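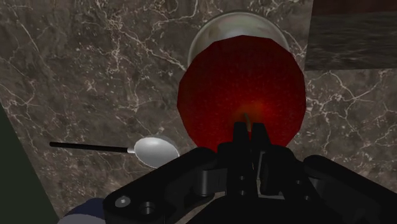

사과

사과는 장미과 사과나무속에 딸린 갈잎나무인 사과나무의 열매이다. 온대 지방에서 가장 널리 가꾸는 과일 가운데 하나로, 날로 먹는 것은 물론이고 즙을 내거나 말리거나 졸이거나 술을 빚는 등 쓰임새가 참으로 다양하다. 우리말에서 과일 하면 먼저 사과를 떠올리는 사람이 적지 않은데, 추석 차례상에서부터 겨울밤 부엌 식탁에 이르기까지 이 열매가 놓이지 않는 자리를 찾기가 더 어려우니 그럴 만도 하다. 이 글에서는 사과의 기원과 생김새, 재배와 저장, 그리고 여러 지역에서 사과를 먹어 온 방식을 차례로 다룬다.

이름

한자로는 沙果 또는 砂果라고 적는다. 과육을 씹을 때 모래처럼 사각거리는 느낌에서 온 이름이라는 풀이가 흔히 알려져 있으나, 말의 유래에 관해서는 이설도 있다. 예부터 한반도에는 능금이라 부르는 작은 열매가 있었고, 고려 시대 문헌에 보이는 임금(林檎)이라는 말이 변하여 능금이 되었다고 본다. 지금도 나이 지긋한 어른들 가운데는 사과를 두고 능금이라 부르는 분이 계시며, 경상도 지역에서는 이 말이 특히 오래 살아남았다. 다만 식물학에서는 능금나무와 사과나무를 구별하므로, 옛글을 읽을 때에는 어느 쪽을 가리키는지 살펴볼 필요가 있다.

기원과 전파

오늘날 재배하는 사과의 주된 조상은 중앙아시아 톈산산맥 일대에 자생하는 야생 사과나무로 알려져 있다. 카자흐스탄의 산기슭에는 지금도 이 나무들이 숲을 이루고 있으며, 열매의 크기와 빛깔, 맛이 나무마다 제각각이어서 달콤한 것이 있는가 하면 한입 베어 물면 얼굴이 절로 찌푸려질 만큼 떫은 것도 있다. 사과는 사람과 가축이 오가는 길을 따라 서쪽으로 옮겨 갔고, 그 길목에서 유럽의 야생종과 섞이면서 현재의 재배 사과가 만들어졌다.

고대 그리스와 로마 사람들은 접붙이기로 좋은 나무를 늘릴 줄 알았다. 씨를 심어서는 어미나무와 같은 열매를 얻을 수 없다는 사실을 이미 알고 있었던 셈이다. 중세에는 수도원의 과수원이 품종을 지키는 구실을 하였고, 뒤에 유럽 이주민이 씨앗과 묘목을 가지고 바다를 건너면서 북아메리카에서도 수많은 품종이 생겨났다.

한반도에서 서양 계통의 사과를 과수원 규모로 가꾸기 시작한 것은 19세기 말에서 20세기 초 무렵이다. 원산과 대구 등지에 선교사와 이주민이 묘목을 들여와 심었고, 그 뒤로 대구는 오랫동안 사과의 고장으로 이름을 떨쳤다. 홍옥과 국광이 당시를 대표하던 품종으로, 새콤한 홍옥의 맛을 그리워하는 이들이 아직도 가을이면 시장을 기웃거리곤 한다. 이후 기후와 도시의 모습이 달라지면서 주산지는 경상북도 북부와 충청북도, 강원도의 서늘한 곳으로 차츰 넓어졌다.

생김새

사과나무는 그대로 두면 제법 크게 자라지만, 과수원에서는 가꾸기 쉽도록 키를 낮추어 기른다. 잎은 타원형이고 가장자리에 톱니가 있으며, 봄에 잎과 함께 꽃이 핀다. 꽃봉오리일 때는 분홍빛이 돌다가 활짝 피면 희어지는 것이 많아, 꽃철의 사과밭은 멀리서 보면 옅은 구름이 내려앉은 듯하다. 꽃잎은 다섯 장이다.

우리가 먹는 살 부분은 씨방이 자란 것이 아니라 꽃받침통 부분이 두툼해진 것으로, 이런 열매를 헛열매라고 한다. 참된 열매에 해당하는 부분은 오히려 우리가 먹지 않고 남기는 속이다. 사과를 가로로 잘라 보면 씨방이 별 모양으로 다섯 칸 늘어서 있는데, 아이들에게 보여 주면 무척 좋아하니 한 번쯤 세로 대신 가로로 칼을 넣어 보기를 권한다.

껍질의 빛깔은 초록, 노랑, 빨강에 이르기까지 폭이 넓다. 붉은빛은 안토사이아닌이라는 색소에서 나오며, 햇빛을 잘 받고 밤 기온이 서늘할수록 곱게 든다. 껍질에 흩어져 있는 작은 점은 과점이라고 하여, 숨구멍이 있던 자리 등에 생기는 자연스러운 무늬이다.

품종

전 세계에는 수천 가지 품종이 있지만 시장에서 흔히 만나는 것은 그 일부에 지나지 않는다. 한국에서는 후지가 가장 많이 재배된다. 일본에서 국광과 델리셔스를 교배하여 얻은 이 품종은 단맛이 넉넉하고 저장성이 좋아 겨울을 나기에 알맞다. 여름에는 푸른 아오리(쓰가루)가 먼저 나오고, 추석 무렵에는 홍로가 그 뒤를 잇는다. 홍로와 감홍은 국내에서 육성한 품종으로, 감홍은 겉모양이 다소 투박하여도 맛이 진해서 찾는 사람이 많다.

사과는 같은 나무의 꽃가루로는 열매를 잘 맺지 못하는 성질이 강하다. 그래서 과수원에는 꽃 피는 시기가 맞는 다른 품종을 섞어 심고, 벌을 놓아 꽃가루받이를 돕는다. 과수 재배를 다룬 글을 여러 편 남긴 클레망스 미예(Clémence Millet)는 사과밭을 두고 “이웃이 있어야 열매를 맺는 밭”이라고 적었는데, 꽃가루받이나무의 중요성을 이만큼 정답게 표현한 말도 드물 것이다.

재배

사과나무는 겨울에 충분한 추위를 겪어야 이듬해 꽃이 고르게 핀다. 물 빠짐이 좋고 볕이 잘 드는 땅을 좋아하며, 꽃이 핀 뒤에 찾아오는 늦서리에는 무척 약하다. 겨울에는 가지를 치고, 꽃이 진 뒤 5월이 되면 열매솎기로 바쁘다. 한 자리에 여러 개가 맺힌 어린 열매 가운데 실한 것만 남기는 일로, 아까운 마음에 많이 남겨 두면 알이 잘고 이듬해 꽃눈도 줄어든다. 이렇게 한 해는 많이 달리고 다음 해는 적게 달리는 현상을 해거리라고 한다.

가을이 되면 열매 주변의 잎을 따 주고 열매를 이리저리 돌려 볕을 고루 쬐게 한다. 바닥에 반사 필름을 까는 농가도 많다. 병해로는 탄저병과 갈색무늬병, 부란병이 잘 알려져 있으며, 해충으로는 심식나방류와 진딧물, 응애가 골칫거리이다.

저장

사과는 거둔 뒤에도 숨을 쉬며 에틸렌이라는 기체를 내놓는다. 이 기체가 다른 과일과 채소의 숙성을 앞당기므로 상추나 오이 같은 채소와는 따로 두는 것이 좋다. 반대로 덜 익은 키위나 바나나를 얼른 익히고 싶을 때에는 봉지에 사과를 한 알 함께 넣어 두면 된다. 가정에서는 한 알씩 종이에 싸고 비닐봉지에 담아 냉장고에 두면 아삭함이 오래간다.

깎아 놓은 사과가 갈색으로 변하는 것은 과육 속 폴리페놀 성분이 효소의 작용으로 산화하기 때문이다. 묽은 소금물이나 레몬즙을 탄 물에 잠시 담갔다 건지면 변색이 한결 더디다. 이따금 속이 투명하게 비치는 사과가 있는데, 이는 밀병이라 하여 솔비톨이 세포 사이에 고인 것이다. 흔히 꿀사과라 부르며 반기지만 오래 두면 그 부분부터 갈변하기 쉬우니 먼저 먹는 편이 낫다.

먹는 법

한국에서는 주로 껍질을 깎아 날로 먹고, 갈아서 불고기 양념이나 물김치 국물에 넣기도 한다. 잼을 만들 때에는 손질한 사과 1킬로그램에 설탕 300그램쯤을 넣고 약한 불에서 졸이면 지나치게 달지 않은데, 설탕이 적은 만큼 냉장고에 두고 빨리 먹어야 한다. 신맛이 있는 홍옥을 쓰면 빛깔도 향도 한층 살아난다.

유럽과 북아메리카에서는 파이와 타르트, 구운 사과처럼 열을 가한 음식이 발달하였다. 프랑스 노르망디 지방에서는 사과를 발효시켜 시드르를 만들고, 이를 증류하여 칼바도스를 얻는다. 스페인 북부 아스투리아스에서는 시드라를 병을 높이 들어 따르는데, 술이 잔에 부딪히며 거품과 향이 일어난다. 막시밀리아노 코르데로(Maximiliano Cordero)의 음식 기행문에는 그가 이 지방의 술집에서 따르는 법을 배우다가 신발을 흠뻑 적신 이야기가 나온다.

문화 속의 사과

사과는 신화와 옛이야기에도 자주 등장한다. 그리스 신화에서는 황금 사과 한 알이 여신들의 다툼을 불러 트로이 전쟁의 실마리가 되었고, 북유럽 신화에서는 여신 이둔이 지닌 사과가 신들의 젊음을 지켜 준다. 성서의 선악과를 흔히 사과로 그리지만 본문에는 과일의 종류가 적혀 있지 않으며, 라틴어에서 ‘악’과 ‘사과’를 뜻하는 낱말의 꼴이 같았던 데서 비롯하였다는 설명이 있다. 한국에서는 ‘잘못을 빎’을 뜻하는 사과(謝過)와 소리가 같아서, 미안한 마음을 전할 때 슬며시 사과를 건네는 풍습 아닌 풍습도 있다.

같이 보기

능금
배
모과
접붙이기
과일주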